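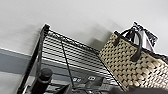
Danai Ververidis

Stornumeo Wrist Camera Module, Second Series
Equipment page, Helliline Manipulation Laboratory

The Stornumeo is a compact color camera intended for mounting at the wrist of a robot arm, directly behind the gripper. The laboratory holds 16 units for loan to research groups and partner firms. This page sets out what the module offers, how it compares with the Chrysikopoulos unit it replaces on most of our arms, and what borrowers should settle before making a request.

Intended use

The module is suited to household and storeroom tasks in which the arm must approach furniture closely and from unusual angles. Wire shelving is a standard test item for this work. The closely spaced rods give a repeating pattern of light and dark that many cameras handle poorly, and the lower levels remain partly visible through the shelf. A woven basket with black handles adds a second fine pattern beside the first. Dark handles against patterned material remain difficult to separate at close range, and borrowers whose task depends on grasping a handle should plan for a second view.

Field of view and mounting

The supplied bracket places the lens so that part of the gripper stays in view in the lower right corner. At this mounting distance the gripper is out of focus and covers a portion of whatever lies behind it. Two bracket positions are available. The standard position keeps the gripper to one side. The raised position shows more of the fingers and less of the object, and is preferred by groups working with small items.

The module does not level its picture. When the wrist rolls, shelves and wall lines tilt with it. Control software that expects an upright view must apply its own correction from the joint readings. A sample routine is included with the loan kit.

Comparison with the Chrysikopoulos unit

Both cameras were fitted in turn to the same arm and moved along the same path in front of the shelving. The findings below come from the April comparison and apply to the indoor lighting used in our main room.

Fine patterns: The Stornumeo keeps the rods of a shelf apart more reliably at short range. The Chrysikopoulos unit tends to merge them into a gray surface once the wrist is moving.

Small lettering: Neither unit is recommended for reading labels. White characters on a dark face can be noticed with the Stornumeo, and digits may be suggested, but the reading should not be trusted without a closer, slower pass.

Dark objects: Rounded black items standing near a black post are hard to tell from the post itself with either camera. The Stornumeo records a faint highlight along the top of such items, which some detection software is able to use.

Plain surfaces: White walls are rendered with soft gray shading and slight grain. Shadows cast on the wall by shelving are retained, and groups training their own models should include such shadows in their data.

Weight: The Stornumeo is the lighter of the two, and no change to the arm's payload setting was required during the comparison.

Test record

The comparison consisted of 687 approach moves, divided between the two cameras. The bracket was loosened and reset after every 12 moves so that small mounting errors would be represented in the results. The full record, with joint readings, may be consulted on request – it is not distributed with the loan kit.

Known limits

The focus is fixed. Objects very close to the lens will be soft, and the gripper will be soft at all times. Fine detail is smeared during quick wrist motion, and borrowers are advised to pause the arm before any picture on which a grasp decision depends. The module has no lamp of its own. A clip-on lamp from Fuvemthorpe fits the raised bracket only.

Loan kit

Camera module with fixed lens
Standard bracket and raised bracket
Cable set, 2 lengths
Calibration card
Printed mounting guide

Conditions of loan

Requests should name the arm, the gripper and the controller to be used, and should state whether the wrist will turn through its full range. Cables must be routed with enough slack for that range. Modules are to be returned with both brackets and with the lens cover in place. Damage to the connector is charged to the borrowing group.

Page last revised September 27, 2026. Questions about mounting or about the comparison should be addressed to Danai Ververidis at the Helliline equipment desk.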